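Pranoto Home Cooking: the cookbook I keep going back to

I bought this one in October for the peanut sauce chapter and ended up cooking from every other chapter first. It covers Indonesian home food, mostly weeknight stuff, with a long section on sambals (six of them, and I have strong feelings about which is best – it's the green tomato one!).

The recipes

Most dishes take 30 minutes once your spice paste is made, and the paste keeps well in the freezer. The coconut beef is richer than I expected and even better the next day. My kids fought over the corn fritters, so now I double the batch. Go easy on the salt in the fried rice, though – the soy sauce brings plenty.

The writing

Each chapter opens with a short essay on market breakfasts, wedding food or cooking for a big crowd, and I read them all in bed like a novel. There's a good page on swaps too, with lime zest standing in for makrut leaves.

Serving and sharing

The last chapter is all about snacks for company: fried shallot peanuts, banana chips, sticky rice rolls. I've made the peanuts for two parties and both times had to hide a bowl for myself.
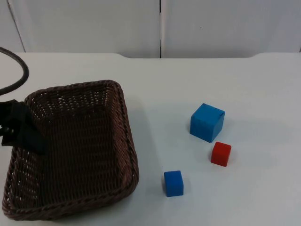
Who should buy it

Anyone who likes bold food and owns a blender. I'd love a better index, but I'd buy it again tomorrow.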